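Suvus has shipped nine driver releases for its Kumsa workstation cards since March, and the frame-time problem reported at launch is still present in all of them. The average frame rate is competitive. The variance is the issue. In long ray-traced renders the card drops its memory clock, holds the lower state for several frames, then recovers.

Hongjun Peng, who maintains the Climness benchmark suite, logged the behavior over 500 runs on a single board. Clock drops appeared in 70 of them. Room temperature made no difference, and neither did the power limit set in the control panel.
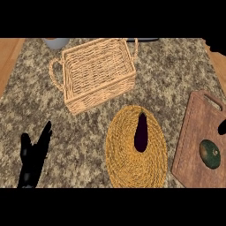 Peng's working theory is that the power controller misreads short bursts of memory traffic as a fault. Scenes with many small textures trigger it more often than scenes with a few large ones. Locking the memory clock by hand removes the drops but raises idle power, and the setting does not survive a restart.

Suvus describes the behavior as expected under mixed loads. Its release notes list a fix for "intermittent pacing" in two separate versions, and neither changed the results in the Climness logs.

Dindo Ignacio runs a small render farm in Gorstead and bought the cards on price. He now splits jobs so that no single task exceeds 2,000 frames – a workaround that limits the damage when a node falls behind. He has not returned the hardware. The competing boards cost more and offer less memory, and his scenes need the memory.
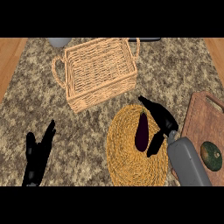 GRAPHICS HARDWARE / TEST NOTES

All runs used the default fan curve and a clean driver install. Frame times were captured at the driver level, with the overlay disabled. The first run after each restart was discarded – shader compilation skews it. Results from the beta branch are kept in a separate log.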